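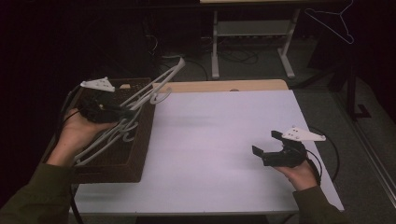 By the Rilla Hoops desk | December 13, 2018 | Filed under: How-To

How to Keep a Scorebook at a College Basketball Game

The scoreboard will tell you who is winning. A scorebook will tell you why, along with which backup center picked up three fouls before you finished your popcorn. Keeping one by hand is slow, a little fussy, and the best way I know to stop checking your phone at a game.

What you need

A book with room for 12 players a side, two pencils and an eraser. I use the Plonent spiral book, mostly for its wide foul column. Pens are for people who have never seen a basket waved off after a review.

Before the tip

Get to your seat early and copy both rosters in number order. Starters get a small circle next to their names. Do not trust the program for the starting five. In October I copied one straight out of the program at the Kahraman Center and spent the first half crediting rebounds to a young man in a walking boot.

Scoring

1. Write a 2 for a made two-pointer and a 3 for a made three, in the row of the player who shot it.

2. For free throws, draw an empty circle for each attempt. Fill it in if the shot drops.

3. Cross off the running total at the bottom of the page after every basket. Skip this once and you will be doing arithmetic at halftime with mustard on your thumb.

4. For fouls, mark P1, P2 and so on. A player is gone at five. Team fouls go in their own boxes and start over at the half.

Rebounds and assists

Leave these alone for your first few games. When you do add them, use tally marks — one column for each. Assists are a matter of opinion, and yours will differ from the official scorer's.

At the half

Add up each player's points and check them against the running total. If your book says 48 and the board says 46, look for a three that should have been a two. Somebody's toe was on the line.

After the buzzer

Draw a heavy line under the last total, write the final score and add the attendance if they announce it. Mine from last week says 3,723, a figure that must have included the pep band twice.

Then put the book on a shelf with the others.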